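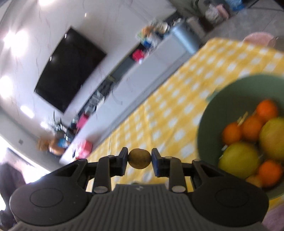 Hand-held gripper with a small round object, beside a bowl of fruit on a checkered tablecloth.

Home | About | Standards | Calls | Contact

Call for Participants: Good Practice in Hand-Held Gripper Work

The Gondero Institute invites applications from adults to take part in a review of its draft rules for hand-held gripper work in homes and shared kitchens. The draft covers finger pads, grip on food items, and the privacy of other people in the room.

Participants will attend 3 sessions at our Cornano site in July. Each session lasts 50 minutes. Those selected will handle everyday items under the draft rules and record any rule they find unclear – written notes are required after every session. No technical background is needed. Applicants must be able to hold a tool in either hand and must read the safety sheet before the first session.

Places are limited to 107. Travel costs from Murkerura and Ocampo will be repaid on receipt of tickets.

To apply, complete the form on the Calls page.

Last updated: January 13, 2018

Comments (2)

mstr7: Are left-handed people accepted? The form has no box for it.

pellow: I applied from Ocampo and got the safety sheet by email the next day.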